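Product Review: Lotitz Slotted Sorting Baskets
Household and Workroom Equipment
6 August 2023

The Lotitz slotted basket is sold as an open-top plastic container for sorting small supplies. Our office purchased a set in blue, yellow and green for $16 and used the baskets through July for tape, packaging and other items that tend to collect on a work surface. This review addresses construction, capacity and everyday handling.

Sorting by color

The principal benefit of the set is color. Staff were asked to keep rolls of tape in the green basket and to place unsorted items in the yellow one until they could be put away. The arrangement required no labels and was understood by new users on the first day. The slotted sides allow the contents to be checked without lifting anything out, although very small items such as pins and clips should be kept in a closed container.
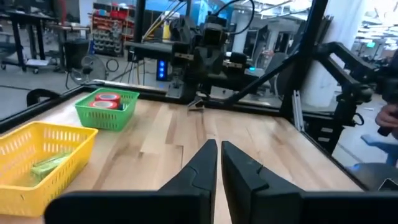

Construction and finish

The sides are pierced by rectangular slots, and the walls flare slightly toward the top. Our sample weighed 575 grams as a set. The molding was clean on the blue and green baskets. The yellow basket arrived with a rough seam under the rim that had to be trimmed with a knife, and the supplier, Pratska, did not respond to our request for a replacement.

On a finished wood surface the baskets slide easily. Users who prefer a fixed position may wish to add adhesive pads, which are not supplied. 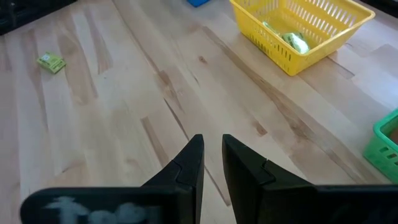
The yellow basket on the butcher-block table.

Comparison with the Penner tray

The Penner tray, reviewed by this office last year, has solid walls and a lid. It is the better choice for loose hardware and for storage in dusty areas. It is also heavier, and its single gray finish offers no help in sorting. For supplies in daily use, the Lotitz set was preferred by most of our staff. Cleaning is simple with warm water and mild soap, but dust gathers in the corners of the slots and a soft brush is needed.
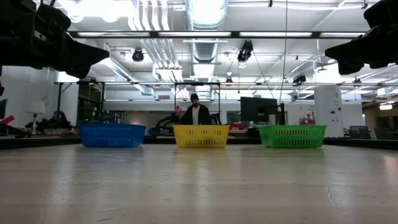
RATING AND RECOMMENDATION

The set is recommended for shared tables, mail rooms and classrooms. It is not recommended for liquids or for fine parts. One point has been deducted for the rough seam and one for the supplier's lack of response.

Overall: 8 out of 10

Comments (3)

alisora_fan
Does the green one hold 12 rolls of the wide tape? Ours gets full very quickly.

mailroom2
We have the same set and the rim on our blue one was rough as well. A nail file took care of it.

K. in shipping
I would still take the Penner for the lid. Please review the Alisora bins next.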